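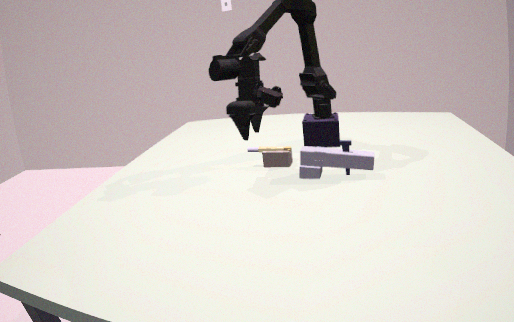 Computer rendering: black robotic arm over a pale green tabletop

30/09/2022

I was at the Marchuk the night the alarm went off, and a few people have asked me to write down what I saw before the council meeting. I already sent a shorter version of this to the fire department. I'm not an expert on buildings. I worked coat check in a theater for two winters in my twenties, and that is all the training I can claim.

For anyone outside Rerelbridge, the Marchuk is the old movie theater on Mumatlow Street that now does concerts. The seats on the main floor were taken out when it reopened, so downstairs is standing room and the balcony still has its rows. The licensed capacity is 1147. It says so on a sign by the box office. The venue told the paper there were over 800 people inside that night, and from where I was standing I have no reason to argue with that.

We got there late. My sister was driving in from Pledham and the bridge was down to one lane, so we missed the opening act and ended up at the back of the main floor on the left side, near the merchandise table. That turned out to matter, as it put us close to the lobby doors.

The alarm started during the fourth or fifth song. At first a lot of people thought it was part of the show. The band kept playing for a bit, then the drummer stopped, then the rest of them did. The stage lights stayed on and the house lights didn't come up. There was no announcement that I could hear. The alarm itself was loud, a horn and not a recorded voice, so you had a few hundred people in the dark asking each other whether they should go.

I didn't smell smoke. My sister says she did, a little, like a hot iron. The fire department has since said that a motor in the ventilation system overheated above the kitchen and that there was smoke in the rear hallway but no open flame. I mention it only so people stop repeating that it was somebody's cigarette. I heard that one three times in the parking lot before the trucks had even finished pulling in.

People began moving toward the lobby. Almost everybody went that way, and I understand why, it's how they came in. There are 2 other exits from the main floor, one on each side of the stage, and both have lit signs over them. From the back you could see the one on the right. The one on the left was hidden by a speaker stack. I only know it exists from being at the Marchuk when it still showed movies.

The lobby is where it went wrong. There are three sets of double doors between the main floor and the lobby, and the middle set was closed. I've read the venue's statement saying all doors were unlocked. They may have been unlocked. They were closed, and there was a metal barrier in front of them, the kind used to make people line up, left over from checking tickets. So everybody was going through the doors on either side of it and then meeting again in front of the street entrance.

I would not call it a stampede, which was the word in the headline. People weren't running. It was slow, and then it got tight, and then I couldn't choose which way my feet went. My sister had hold of the back of my jacket. A man to my right was saying "easy, easy, easy" over and over in a normal voice and I think that did more good than anything the staff did. Somewhere ahead of us a person went down on the lobby steps. I couldn't see who it was. I could hear people yelling to stop pushing, and the people behind us, who couldn't see anything, kept coming.

Two staff members in black T-shirts pulled the barrier away and got the middle doors open. I want to give them credit for it. They both looked about nineteen. Once those doors opened the pressure let up right away, and we were out on the sidewalk within a minute or so.

The paper reported that 23 people were treated, most of them for cuts, sprains and breathing trouble, and that four went to the hospital in Pledham. As far as I know everyone is home now. My sister had a bruise down her arm from the door frame and I lost a shoe. I went back for it the next afternoon and they had a whole box of them behind the ticket window.

Now for what happened afterward, which is the real reason for this post.

The venue put out a statement the next morning saying the evacuation "proceeded according to plan." I would like to see the plan. I asked for a copy by email and got a reply thanking me for my support of live music. I asked again and have not heard back.

The fire department has been better. I spoke on the phone with Samah Kabbaj, who is handling the inspection side for the city, and she was patient with me. She couldn't discuss findings while the report is open. She did tell me how the process works. The building was last inspected in the spring, in the daytime, with nobody in it. That is the normal way to do it. An inspector can check that the exits open, the signs light up and the alarm sounds, but an empty room doesn't have a speaker stack in front of a sign or a barrier across a set of doors. Those things come in a few hours before a show and leave again after it.

She also said the city can do unannounced visits during events, and that it has done very few of them in recent years. I asked if that was a staffing issue and she said I was welcome to put the question to the council. So I'm going to.

These are the things I'm going to ask for when I get my three minutes at the microphone:

House lights that come up automatically when the alarm sounds. I've been told many venues already have this and that the older systems can be changed to do it.

A recorded voice in place of the horn, or at least someone with a microphone whose job is to use it.

A walk-through after the stage is set and before the doors open, with a sheet that somebody signs.

Night visits by the city, a few a year, at every hall of that size. There are only a handful in town.

I am not asking for the Marchuk to be shut down. Some of the comments under the newspaper story want that, and I think they're wrong. I've been going there on and off since I was eleven, and the people who brought it back put a lot of their own money into it. It's closed through the end of the month anyway while the motor gets replaced and the report gets written. The shows that were on the calendar have been moved or refunded. I got my refund in four days, minus the service fee.

There has also been a fair amount of blame put on the crowd, mostly from people who weren't there - that kids today panic, that everyone was drunk, that they were filming on their phones. Some people were filming. Plenty had been drinking, me included, one beer. What I saw was mostly people behaving decently in a spot where the doors were shut and the lights were off. A woman I'd never met picked up a girl's glasses and held them over her head until we were all outside.

If you were there that night, please send your own account to the fire department, even if you think you didn't see much. Say where you were standing and which door you used. Kabbaj told me they had very few statements from the balcony, and I'd like to know how that stairway went too. You can hand it in at the front desk of the main station or mail it. They want them before the report closes.

The council meeting is at city hall, in the big room upstairs, and public comment comes after the budget items, so bring something to read. Sign up on the sheet by the door when you come in. My sister is coming too if they've reopened the other lane on the bridge.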